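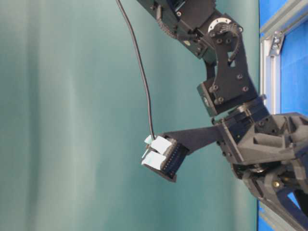

Merja Tikkanen

Our project started with a jar of flour and water that smelled like old socks. By the end of the term we had bread, four notebooks full of measurements and a real soft spot for yeast! We wanted to find out how much the choice of flour changes the way a sourdough starter rises in its first two weeks.

Khalil Nimri and I kept three starters going side by side: white wheat, whole wheat and rye. Each got the same weight of water and fresh flour every morning, and each lived in the same kind of straight-sided jar with a rubber band marking the level after feeding. We ran the whole thing for 15 days in August, in the kitchen of the Dunel residence hall, and then repeated the rye jar in the fall (the first one got knocked into the sink on day nine, which was a sad morning).

Rye was the runaway winner early on. It doubled on day four, while white wheat just sat there looking like glue. Whole wheat came in between and had the nicest smell, a bit like apples. By the second week the gap had closed a lot, and on day 13 the white starter rose higher than the rye – we checked the ruler twice.

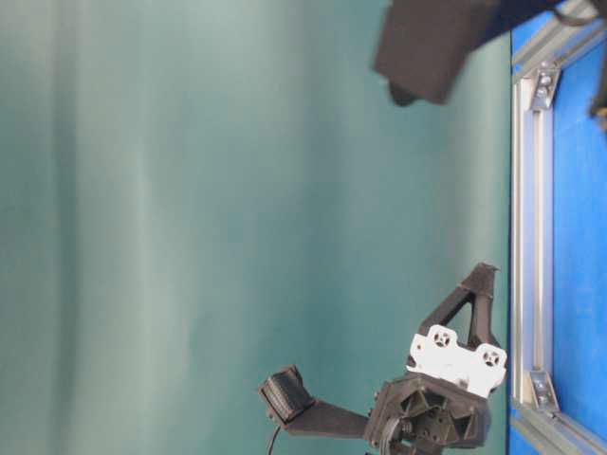
Why did the rye starter get going first?
Rye flour keeps more of the outer grain, so it brings along more wild yeast and bacteria, plus minerals and enzymes that help them grow.

For the baking part we made one loaf from each jar with the same recipe. The dough used 700 grams of flour, and the finished whole wheat loaf was so dense that Khalil sliced it with a bread saw borrowed from his aunt. The white loaf had the biggest holes and was gone in minutes. Our teacher, Hanne Turunen, liked the rye best and asked for the end piece.

If we did it again we would track room temperature every hour. The kitchen got very warm in the afternoons, and I think that explains the odd jump on day six. I'd also love to try spelt!

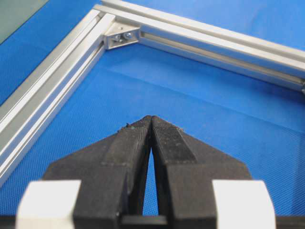

Two black gripper fingers, tips together, with textured pads.

The full feeding log and both sets of ruler readings are in the appendix, sorted by jar. Handed in Dec 12, 2024.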